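Gundis to Open Shared Kitchen in Former Saliba Bakery Building

2022-07-22

Gundis, the nonprofit food business center, will open a shared commercial kitchen on the ground floor of the former Saliba bakery building. The kitchen covers 3,850 square feet and will be open to caterers, market sellers and small packaged food makers who need a licensed place to cook.

Applications for membership open Monday. The first members will be able to book time as soon as the county health inspection is signed off.

Gundis bought the building after the bakery moved to a larger site across the river. The old deck ovens were past repair and have been taken out. The loading dock, the walk-in cooler and the floor drains were kept, and the wiring has been replaced throughout.

"We had people cooking in church basements and driving an hour each way to rent a kitchen for one evening," said Widad Hijazi, director of Gundis. "Most of them already have customers. They need a sink that passes inspection and a place to park a van."

What members get

The kitchen is split into two cooking lines with a shared dish room between them. One line is set up for hot food, with ranges, a tilting skillet and a steam kettle. The other is a cooler room for baking, pastry and packing. Members who handle nuts will have their own prep room with a separate door and separate storage.

Basic pans, bowls and hand tools are included in the hourly rate. Members may bring their own knives and small equipment – anything with a plug must be checked by staff first. Dry storage is rented by the shelf and cold storage by the rack. 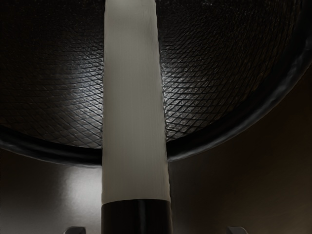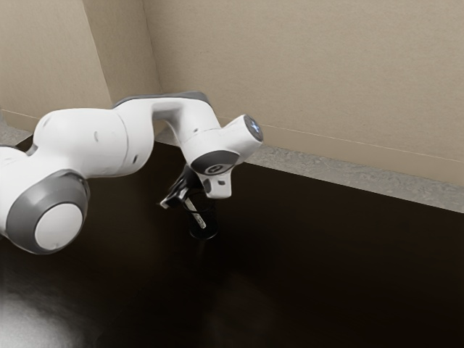 Rates and hours

Membership is $200 a month and includes 2 evening shifts. More time can be booked online by the hour, with a lower rate between 10 p.m. and 5 a.m. There is no long contract. Members can leave with one month's notice.

Each business must carry its own liability insurance and have at least one person on site with a current food manager certificate. Gundis will run the certificate class in English, Spanish and Arabic. The class is free to members and is also open to people who are still deciding whether to apply.

Funding and construction

The renovation was paid for by a public loan, private gifts and 348 individual donors from the neighborhood. Stilteck was the general contractor. The ventilation hoods and fire suppression system were designed by Zilard, which also worked on the building's new rear stairs.

"The roof took longer than anyone wanted," said Amirul Lubis, project manager at Stilteck. "Once the new hood fans were up there, the rest of the work went to schedule."

Usa Thongsuk has been hired as kitchen manager. She ran a hospital kitchen for nine years and will handle scheduling, training and member questions.

Open house

Neighbors and interested businesses are invited to tour the kitchen on the last Saturday in July, from 10 a.m. to 2 p.m. Please use the side entrance, as the front sidewalk is still being repaired. Closed-toe shoes are required in the cooking areas. Children are welcome with an adult.

Media contact

Eirlys Dafis, communications office, Gundis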